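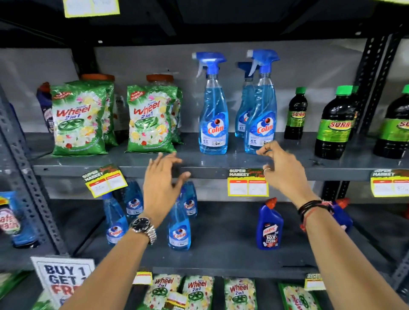 Journal archive > Volume 14 > Consumer Economics > Full text

This site uses cookies to remember your reading preferences. Accept | Manage settings

3. Data and Measurement

3.1 Purchase records

The purchase data come from the Womum household panel, in which members keep a paper diary of packaged goods bought for use at home. The working sample has 3000 diary entries for laundry detergent, each giving the store, the pack weight, the price paid, and whether the purchase was planned before the trip. Bar soap and liquid detergent were dropped. Liquids are sold by volume, and converting volume to weight would have required a density figure for each product, which the diaries do not supply.

Entries were coded by Fan and Katiyar working separately. Where the two codes differed, the original diary page was read again and the entry was assigned by agreement. Most differences concerned multipacks, which some households entered as one item and others as several. We treat a multipack as one purchase at its combined weight.

3.2 Shelf labels and unit price

Unit price is the price paid divided by net weight in grams. The shopper may not see this quantity at all. Packaged detergent is commonly stocked with the packet front toward the aisle and the tag on the shelf edge (Figure 1), and the tag may carry the pack price alone. Comparing two pack sizes then requires the shopper to find the net weight on each packet and do the division. Earlier work on this point (Omerović 2011; Stojanovska and Begović 2014) treated the label as either present or absent. We use a finer measure, the label score, which runs from zero for no tag to four for a tag giving pack price, net weight, unit price, and the unit in which it is stated.

Label scores were recorded at 14 stores in March. Each store was visited on 2 occasions, once in the morning and once after the evening restocking, and the lower of the scores was kept. A tag that was blank, turned over, or placed under a different product was scored zero. The rule is strict, and it lowers the mean score in stores that restock often. Section 5 repeats the main estimates using the higher score.

Figure 1. Cleaning and laundry products on gray metal store shelving. Green packets of Wheel detergent are on the middle shelf; price tags are clipped to the shelf above.
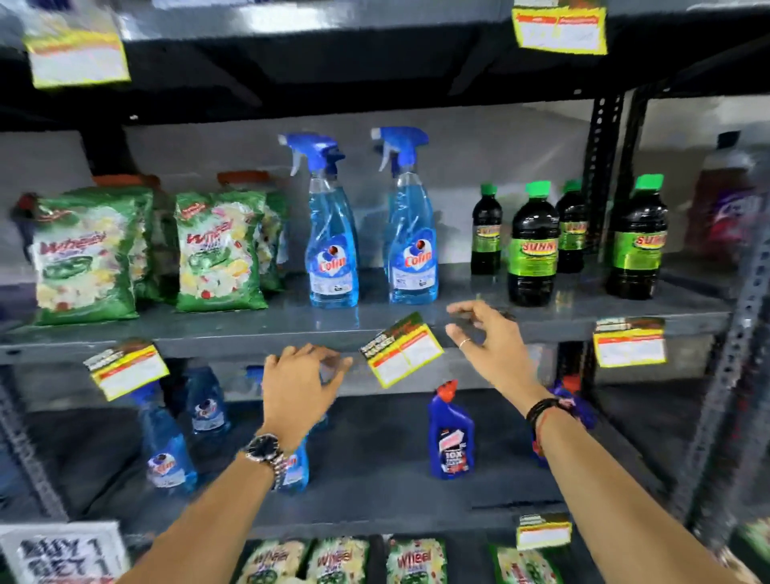 3.3 Model

Let the dependent variable equal one if the household bought the pack with the lowest unit price among those in stock in its brand, and zero otherwise. We estimate a logit model with the label score, the price gap between the smallest and largest pack, household size, and a dummy for planned purchases. Standard errors are clustered by store. With so few clusters the usual correction is unreliable, so we also report wild bootstrap p-values, computed with the routine in Prollix.

Cash on hand is not observed. A household that buys a small pack may have read the label correctly and lacked the money for the larger one. Following Mensah, we use days since last payday as a proxy and enter it in linear form. Its square was tried and made no difference to the label coefficient.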